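Fabric first, foam second: a talk with Horácio Torres about contract seating

Horácio Torres has spent most of his working life specifying upholstery for places where strangers sit down: clinic waiting rooms, hotel lobbies, library reading areas. He trained as a textile technician, moved into furniture testing, and now runs Suvarna, a small consultancy that writes seating specifications for architects and facility managers. We spoke in November at the end of his working day, over a table covered with cut swatches and a binder of abrasion results.

He began with the complaint he hears most often. A client buys armchairs that look fine in the showroom, and within two years the arms have gone shiny and the seats have a dip in them. The client blames the foam. Torres usually blames the cover.

"Foam gets the attention because people can feel it," he said. "The cover is what fails in view of the public. If the yarn flattens on the armrest, the chair reads as old, and it doesn't matter that the foam has most of its life left."

His preference is for a woven cloth with some texture and more than one shade of yarn. A flat, single-colour weave shows every change in the angle of the fibre, and it shows body oils early. A mottled grey hides both for longer. He is less interested in the composition on the label than in how the yarn was spun and how tightly the cloth was set on the loom.
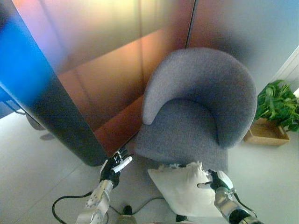
Colour, he said, should never be approved under one light. Two swatches that match in daylight can part ways under a warm lamp, an effect the trade calls metamerism. Greys are the worst offenders, as most of them are built from several dyes that each respond differently. Torres asks clients to lay the sample on the actual floor of the actual room and look at it in the morning, at 3 in the afternoon and again after dark with the fittings on.

"I had a lobby job where the cloth was signed off at a window," he said. "In the evening the chairs went green. The mill had done nothing wrong. The sample and the delivery matched perfectly. It was the lighting that had never been part of the approval."

He called that job the Midari job, after the building, and still uses it when he explains the approval sheet. The sheet now has a line for each light source in the room, including any coloured or dimmable fitting, and the client initials each one.

On abrasion testing he is more reserved than I had expected. The rub count printed on the back of a sample book is useful for ruling cloth out, he said, and much less useful for ranking what remains. A very high count tells you that the weave resists one kind of rubbing under one load. It tells you little about pilling, seam slippage or how the surface takes cleaning fluid. He would sooner see a moderate count with a good seam result than the reverse.
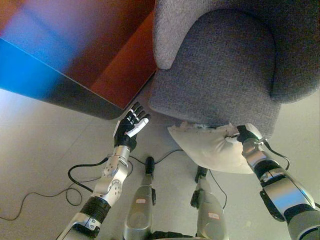 Grey tweed-like upholstery on an armchair, with a wood-finished piece beside it.

Seams are where Si-woo Cho comes in. Cho is the production manager at Flanetti, a workshop that re-covers contract chairs, and joined us partway through with a panel removed from a tub chair. The stitching had held. The cloth on either side of it had crept away from the thread, leaving a ladder of open yarns along the inside curve of the back.

"Curved backs are hard on cloth," Cho said. "You've got it stretched in two directions and then someone leans. If the seam allowance is skimpy, it walks."

Flanetti will not cut a curved inside back with the seam allowance many factories use, and it runs the warp vertically even when turning the pattern would save material. Cho put the added cost of the extra cloth at well under the cost of one return visit. The workshop also zigzags the raw edges on loose weaves before assembly, a step that is usually skipped at the cheaper end of the market.

I asked both of them about loose cushions. Torres leaves them out of public seating specifications unless the client insists. They migrate, they are seldom washed, and the filling clumps.
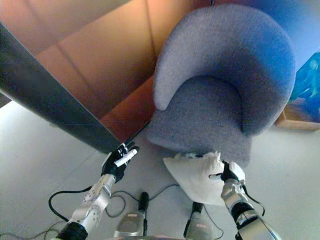

Cho was more forgiving. A removable insert in a proper inner case can be laundered and replaced, and the case keeps stray fibre off the outer cover. The trouble comes when the filling is blown straight into a single thin shell. Once it bunches, there is no practical way to redistribute it, and the usual fix is to throw the whole thing out.

Cleaning took up most of the last part of the conversation. Torres wants a vacuum with a soft brush head used weekly on any chair in daily use, and he wants it written into the cleaning contract by name. Grit that settles into a coarse weave cuts the yarn from inside every time someone sits. Spot cleaning should be done from the outer edge of the mark toward the centre, with a white cloth, and the panel dried evenly to avoid a tide line. He has no objection to hot water extraction, provided the backing has been checked first. Some latex backings break down and leave the cloth limp.

Storage came up only briefly. A client once kept 70 spare covers in a basement and found them creased beyond steaming when they were needed. Rolled on tubes, Torres said, and off the floor.

His current work is a replacement schedule for a chain of clinics with over 100 chairs, all in one cloth, called Sasix in the supplier's book. He has asked the mill to hold back a length from the same dye lot, and Cho has asked for the offcuts to be labelled with the direction of the warp. The mill has agreed to the first request and is still considering the second.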